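食品サンプルの果物、店頭ディスプレイに使い続けるべきか

投稿日:2022/07/13 投稿者:kago_no_naka

小さな青果店をやっています。入口の棚に樹脂の果物を置いて季節感を出してきましたが、先月、常連のお客さんから「本物を売る店で偽物を飾るのはどうか」と言われました。本人は軽い気持ちだったようですが、ずっと引っかかっています。

本物を飾ると夏場は三日ともちません。去年の夏は飾り用だけで毎週かなりの量を捨てていました。それで作り物に切り替えた経緯があります。同業の方、雑貨やカフェの方、どうしていますか。

―――
2 名前:shiomi44
カフェです。うちは全部作り物です。カウンターに一籠、窓際に一籠。文句を言われたことは一度もありません。ただ、カフェの飾りと青果店の飾りでは意味が違うとは思います。

―――
3 名前:元・市場勤め
私は反対です。青果店なら商品そのものが飾りになります。山の作り方と照明で十分見せられるはずです。作り物が棚にあると、隣の本物まで作り物に見えてくる。これは客として何度も感じました。

―――
4 名前:kago_no_naka
>>3
その点は自分でも少し感じています。桃の横に作り物の桃を置いたときは確かに変でした。今は売り場から離れた棚だけにしています。
捨てる量の問題はどう考えますか。

―――
5 名前:元・市場勤め
>>4
飾ったものを翌日に見切り品で出す。それでも残ればジュースかジャム。うちの近所の店はそうしています。廃棄が出るのは飾る量が多すぎるからです。

―――
6 名前:yuzu_403
>>5
加工の手間と許可の話が抜けています。ジャムを売るなら設備も届け出も関わってきますし、ひとりで回している店には現実的ではないです。保健所に聞かずに始めるのはやめたほうがいい。

作り物でいいと思いますが、質は選んだほうがいいです。うちは雑貨店で、Kinbergのものを長く使っています。表面のつやが控えめで、離れて見ると自然です。Prataは安いけれど、柑橘の色が強すぎました。

―――
7 名前:shiomi44
>>6
Prataの柑橘は同感です。ただ、ぶどうはPrataのほうが良かった。粒の大きさが揃いすぎていないので、籠の縁に垂らすとそれらしくなります。

組み合わせも大事で、同じくらいの大きさのものばかりだと平板になります。大きくて丸いものを奥に、房ものを手前に、尖ったものを一つ。参考に貼ります。 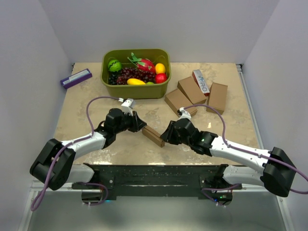

オリーブグリーンの籠に盛った例。ドラゴンフルーツとレモンの色が効きます。

籠の色は濃いめか、くすんだ色が合わせやすいです。白い籠は果物の色が浮いて、いかにも作り物という感じになりがちです。

―――
8 名前:hiyoko
横から失礼します。ドラゴンフルーツは派手なので避けていましたが、緑の葉先があると確かに締まりますね。りんごとぶどうだけの籠に一つ足してみます。

―――
9 名前:元・市場勤め
>>7
並べ方の話は分かります。ただ季節がばらばらです。すいかのようなものとりんごを一緒に盛るのは、雑貨店やカフェならいいでしょう。青果店でやると、季節を知らない店だと思う人が出ます。>>1さんのお客さんが言いたかったのも、そこではないですか。

―――
10 名前:kago_no_naka
>>9
言われてみると、その棚は春からいちごと柿が一緒に載っていました。季節感を出すための棚だったのに、途中から色合いだけで選んでいました。これは直します。

―――
11 名前:yuzu_403
季節で入れ替えるなら保管も考えてください。箱に詰め込むと葉や軸が曲がり、戻りません。うちはAstbergの仕切り付きの箱に入れています。新聞紙で直接包むのは避けてください。インクが移ったことがあります。白っぽいものほど目立ちます。

―――
12 名前:hiyoko
掃除はどうしていますか? 油っぽいほこりがつくと、乾いた布では取れません。

―――
13 名前:shiomi44
>>12
ぬるま湯に中性洗剤を少し入れて、固く絞った布で拭いています。そのあと水拭きして陰干し。中が発泡素材のものは水に浸けないでください。アルコールは塗装が落ちることがあるので、裏側で試してから。

―――
14 名前:yuzu_403
>>13
ぶどうは拭くより、柔らかい刷毛で払うほうが早いです。粒が取れたら接着剤をつけすぎないこと。はみ出すと光ります。

―――
15 名前:元・市場勤め
手入れの話が続いているところすみませんが、費用も比べたほうがいいと思います。良い作り物は安くない。12月の飾り用に一式見積もりを取った知人は、値段を見て本物の箱みかんに変えました。みかんなら冬は日持ちしますし、そのまま売れます。

―――
16 名前:kago_no_naka
>>15
冬は本物でいいかもしれません。柑橘とりんごなら飾ってから売れます。問題は夏だけですね。
Taltdenの通販で50個入りの詰め合わせが出ていますが、買った方はいますか。

―――
17 名前:hiyoko
>>16
買いました。小さいものがかなり混じっています。姫りんごくらいの大きさのものが多くて、店の棚には向かないと思います。リースの材料としてなら使えます。

―――
18 名前:shiomi44
幅60センチの棚なら籠一つで足ります。詰め合わせより、気に入ったものを単品で揃えたほうが結局長く使えます。

―――
19 名前:元・市場勤め
夏だけ作り物、というのは折衷案としては分かります。私なら夏も葉物と空き箱だけで見せますが、店主が決めることです。置くなら「飾り用です」と札を一枚つけてほしい。手に取ってレジまで持っていく人がいますから。

―――
20 名前:yuzu_403
>>19
札は賛成です。小さい子が口に入れるので、低い棚にも置かないほうがいいです。

―――
21 名前:kago_no_naka
皆さんありがとうございます。夏は作り物を季節のものだけに絞って、札をつけます。秋からは本物に戻して、量を減らして様子を見ます。桃は売り場と近いので外すことにしました。
札の文言はまだ迷っています。「見本」だと商品の見本だと思われそうで。

―――
22 名前:hiyoko
「かざり」とひらがなで書いています。子どもも読めるので。

お問い合わせ | 利用規約 | © 店づくり掲示板 | ページの先頭へ戻る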